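Hi Nga,

Quick update on the Wondgate allotment money, as promised. We've spent 400 of the 500 pounds so far, mostly on topsoil and the new water butts, and I've got all the receipts in a folder for you. Three beds are dug and planted with garlic and broad beans — Roscoe did most of the digging, bless him! 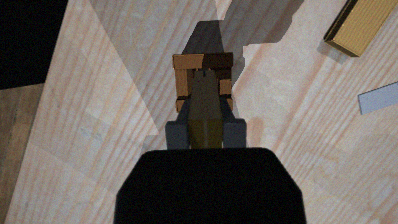
The path is the bit that's behind. Orhun wants gravel and I'd sooner have bark (kinder on the knees, and cheaper), so we're getting prices for both. Whatever's left goes on seed potatoes, and they'll be in by April. Would you like to come over and have a look before then?

Ignacio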